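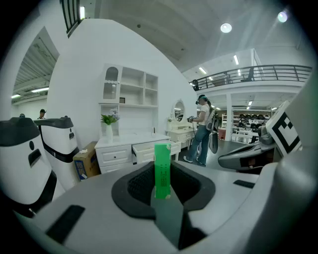 Green block, small chip at the top right corner.

Riedl handheld label maker: long-term review

We bought the Riedl label maker in July to replace a desktop label printer that needed a laptop every time. It has been used for most of the year on toy boxes, puzzle bags, shelf edges and the spine of every instruction folder. The catalog stands at 634 entries, and each one has had a new label from this machine.

Setup is short. Batteries go in the back, the tape cartridge drops in under the lid, and you pick a language. The first label came out crooked and the rest have been straight. The keyboard is laid out like a computer keyboard, with keys large enough for adult thumbs. Gifty Osei did most of the typing and had no complaints except the number row, which needs the shift key. For catalog numbers that gets old fast.

Print quality is good. Small type stays readable on the narrow tape, and the bold setting on the 19 mm tape can be read from across the room. There are a lot of frames and symbols in the menu. We used a plain font and none of the rest. 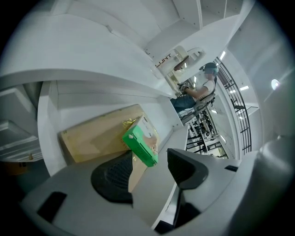 Graver Toy Library – Storage and Lending Team

The tape sticks well to smooth plastic, glass and coated cardboard. On plain brown cardboard the corners lift after a few weeks, more so if the box is handled a lot. Fabric bags are hopeless, and for those we went back to sewn tags. Labels survived wiping with a damp cloth and mild soap. Adom Yakubu put a labeled lunch box through the dishwasher at home and the print was still clear, though one end had started to curl.

The cutter is the weak part. It is a lever on the side that you push by hand, and it got stiff after the second cartridge. Cleaning the blade with a cotton swab helped. The machine also feeds a strip of blank tape before every label, so short labels waste a lot. Printing several in one run and cutting them apart with scissors saves most of it.

Memory holds 30 saved labels. That is enough for "Missing piece," "Ask at desk" and the age groups, but you can't sort them, so you scroll.

Battery life has been fair. We are on our third set. An adapter is sold separately and we think it should be in the box.

We also tried a Nudico model on loan from Ama Ansah. It is lighter and cuts better, but the screen has no backlight and the tape costs more. For a closet with poor lighting we preferred the Riedl.

Rating: 4 out of 5. Half a point off for the cutter, half for the wasted tape.

Reviewed by Aba Ackah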